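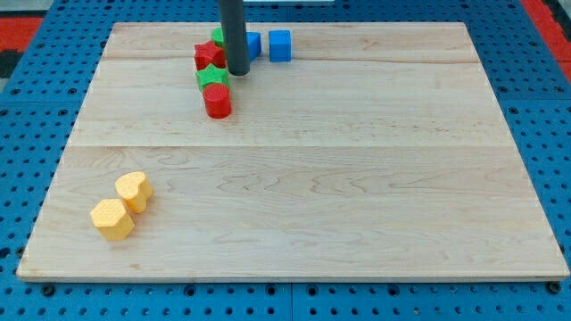

Informe de visita al centro de demostración de Dreßler

La delegación de compras de Rernedora visitó el jueves las instalaciones de Dreßler con el fin de reunir información para el plan de equipamiento del próximo ejercicio. La visita comenzó a las 9:30 y estuvo dirigida por Merja Pelkonen, responsable de aplicaciones de la casa.

El recorrido se inició en la nave de montaje, donde se preparan las celdas antes de su entrega. La empresa trabaja con mesas de base perforada, que admiten el cambio de útiles sin mecanizado adicional. Este punto interesa a nuestro taller, cuyas bancadas actuales obligan a taladrar de nuevo con cada modificación y han acumulado un gasto que no figuraba en ningún presupuesto.

A continuación se visitó la zona de ensayos de manipulación. Las pruebas se realizan con bloques de plástico de formas sencillas – estrellas, cubos, un corazón, un hexágono – colocados sobre un tablero de madera clara. La señora Pelkonen explicó que el mismo juego de piezas se emplea con todos los clientes, de modo que los resultados de distintos equipos puedan compararse. La delegación solicitó que cualquier oferta incluya, además, un ensayo con nuestras propias piezas, y la petición fue aceptada.

En materia económica se examinaron dos modalidades. La compra directa de una celda Adwood comprende brazo, mesa, puesta en marcha y 13 horas de formación. El arrendamiento se factura a 1.439 euros mensuales, con mantenimiento incluido y opción de compra al término del contrato. El paquete de programación Huma se cotiza aparte, a 654 euros por puesto y año. No quedó aclarado si dicha tarifa se revisa anualmente; se ha pedido confirmación por escrito.

Deben preverse también partidas que la oferta no recoge: el vallado, la adecuación de la toma eléctrica y las horas de parada durante la instalación. El fabricante estima en 80 las horas necesarias hasta alcanzar el régimen normal de trabajo. El servicio técnico de Rernedora considera prudente reservar un margen superior, habida cuenta de la experiencia con la línea de envasado.

La delegación propone solicitar una oferta formal para una sola celda en régimen de arrendamiento y aplazar la decisión sobre la segunda hasta disponer de datos propios de uso. La oferta se espera en enero y se remitirá a la dirección financiera junto con el presente informe.

Rernedora – Departamento de Compras | Contacto | © Rernedora. Todos los derechos reservados | Volver arriba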